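Undside Table and Kitchen Goods: Frequently Asked Questions

Plates, woven mats, drying racks and wood tops

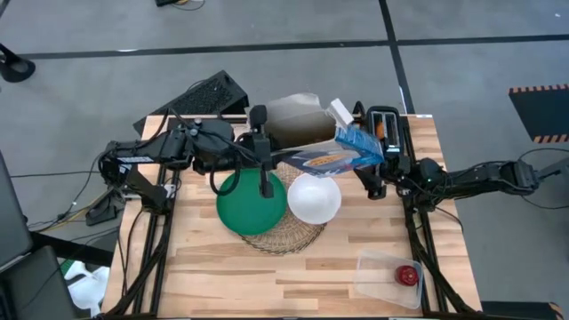
Can I put a hot dish directly on a woven wicker mat?
Dishes straight from the oven need a trivet. The Grewal round mat is rated for serving temperature only.

How do I clean the mat?
Shake out crumbs, then wipe both sides with a damp cloth. Dry flat. Do not soak the mat or put it in the dishwasher.

My plate is smaller than the mat. Is that correct?
Yes. The weave should show past the rim on a centered plate. A plate set to one side leaves room for a second small item, but keep both fully on the mat so that neither tips.

Are the glossy glazed plates dishwasher safe?
Selico plates are, on the top or bottom rack. Stand them with a gap between each plate. Gray marks from flatware are metal deposits and come off with a mild non-abrasive cleaner.

Can the drying rack stand on a butcher-block top?
Yes, with a drip tray under it. Standing water raises the grain and can leave dark rings. The rack must sit level; a tilted rack drains to one side and plates may slide out of the slots.

How often should I oil a butcher-block top?
Once a month for the first 2 months, then when water no longer beads. Use food-grade mineral oil, apply along the grain and wipe off the excess after 20 minutes.

What are the part numbers for replacement feet?
Batell rack, small: 1,135. Batell rack, large: 1,484. Feet are sold in sets of four.

Who handles damaged deliveries?
Kobina Addo, extension 51. Keep the carton and all packing until the claim is closed.

Page last updated Mon 20 October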